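From: Digby Rewi
To: storage-at-home list
Date: Saturday, April 21, 2018
Subject: Re: [storage-at-home] Drive caddies, screws or no screws?

Hello all,

Thank you for the many answers to my first message, and excuse me that I reply to all of them in one mail. English is my third language and I write slowly, so one long mail is easier for me than six short ones.

On Thursday the list moderator wrote:

> Digby, before people can help you they need to know which caddies
> you have. The old Sotent ones take four screws from the side, the
> later ones take screws from the bottom, and the Stalance ones are
> supposed to be tool-free but many of us put screws in them anyway.
> Also please tell us how old the disks are and if you plan to keep
> using them or only to read them one last time. The advice is quite
> different. And do not buy anything yet!

I did not buy anything yet. So, point by point.

1. Which caddies

I have two kinds. The bigger part came with the Sotent enclosure which I took over from my former office when they moved. The others are Stalance, from an online auction, and they were sold as "fits everything". They do not fit everything. In the Sotent enclosure they go in for most of the way and then stop, and you must not push. I pushed one and now the small lever on the front does not close completely.

I measured with a caliper and the Stalance rail is thicker by less than one millimeter. It is not much, but it is enough. If somebody has filed down the rails with success, I would like to know which grade of file you used and if you took the material from the top or from the bottom.

2. How old are the disks

All are 3.5-inch SATA disks and all are used. The oldest ones have worn casings, with gray-blue spots where the metal has changed its color. My question to the list is if this says something about the inside. I suppose it does not, because it is only the outer surface, but in our last apartment the disks stood in a cellar for two winters and I do not feel completely sure.

For the gold contacts I do only this: I look at them under the desk lamp, I blow away dust with the rubber bulb, and I leave them alone. My brother-in-law recommends an eraser. I have read here in older messages that the eraser takes away the gold also, so I said no thank you.

The blue caddies are the ones I like best to work with. The connector end of the disk stays open, so I can inspect the contacts without taking anything apart. 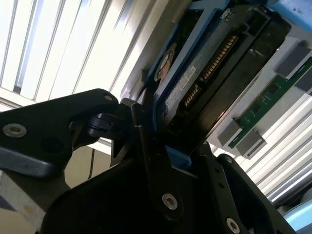

3. Screws or no screws

I was surprised how strong the opinions are. After reading everything, I will use screws in all the caddies where there are holes for them, and I will tighten by hand with the short screwdriver, until it stops and then no more. One member wrote to me in private that he lost a thread in the disk casing by using an electric screwdriver on the lowest setting. I believe him.

What I still do not understand is the length. In the bag from the auction there were two lengths mixed together, and the longer ones touch something before the head is down. I have put these away in a jar with a label so that I will not use them by mistake in May, when I plan to do the rest of the work. If you know the correct length for the bottom holes, please write it in millimeters. I always make errors with inches.

4. What I want to do with the disks

Read them one last time, most of them. They contain scans of slides and letters from my wife's family, 2,168 files according to the list that her uncle made, and I have found nearly all. The folder called Te Moana is complete with 360 scans. The folder "Letters" should have 231 and it has 118, so the other part must be on a disk that I have not opened yet, or it was never scanned. Her uncle does not remember.

My order of work is: put the disk in its caddy, write the number on paper tape on the front of the caddy and never on the disk, copy everything to the new storage, compare the copy with the original, and only then take the next disk. I do one disk in an evening. It is slow, but when I did three in one evening I mixed up two labels and had to begin again.

After the reading, the good ones will stay as a second copy at my sister's house. For transport I have a padded case from Barnetti, made for camera lenses. The disks fit in it with the caddies removed — with the caddies on, the lid does not close. Does anybody transport disks with the caddies on? It would save me much screwing and unscrewing.

5. Spare parts

I am looking for two front levers for the Sotent caddies, any color. I can pay or exchange. For exchange I have the Stalance caddies (I will tell you honestly which one has the bad lever) and one unused power cable for the enclosure.

Please answer to the list and not only to me, so that the next person with this question can find it in the archive.

With kind regards,
Digby Rewi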